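Dear Xinyi,

Thank you for your patience with this one. You asked for a report on how the arm program is changing the working day here at Grendalex, as well as the usual numbers, so I've tried to give you both, and I'm afraid it has come out longer than the last.

**Where we are**

The tidying task is now in its second round. As you'll remember, all the practice still happens in the simulated apartment, and it will stay there until Dagmar Hrnčiar and her group are comfortable moving on. Since your grant came through we have logged 1,958 practice runs, and 1,182 of them have been reviewed by a person from beginning to end. I would have liked that second number to be higher, and I'll come back to it.

**What it has meant for the staff**

Before this project, the Figueroa furnished rentals team did every turnover by hand and by memory. Žofie Oravec has been doing it for years and can tell you how a living room ought to look with her eyes closed. She now spends two mornings a week at a desk with us, going over runs and writing down what she would have done differently. She was doubtful at first (she told me so, kindly, over coffee), but her notes have become the thing the engineers ask for first. We have some 400 of them so far, and Ľubomír Baláž is sorting them into a guide that new reviewers can read in an afternoon.

The arm works from the sofa, and the views below come from the apartment the reviewers know best.

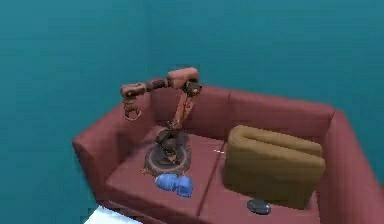
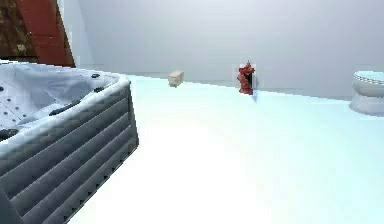
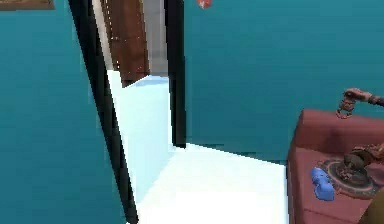 The other change is in the hours. Review used to be squeezed in at the end of a shift, when everyone was tired and wanted to go home, and the notes showed it. We moved it to the start of the day in January and people are much happier – so am I, as I no longer have to chase anyone on a Saturday!

Not everything has settled. Two of the turnover staff asked me plainly whether their jobs were safe, and I told them what you and I agreed, that no position will be cut during the grant period. They would like that in writing, and I think they are right to want it. Could you let me know who on your side should sign?

**Money and next steps**

We are within budget except for training time, where we have used 70 hours more than planned. Most of that went to teaching people the review software from Ornano, whose menus take some getting used to. I'd like to cover it from the travel line if you have no objection.

Before the next report we mean to clear the backlog of unreviewed runs and bring two more people from the turnover team onto the morning sessions. Dagmar will send the technical annex separately.

With warm thanks, as always,

Doina Radonjić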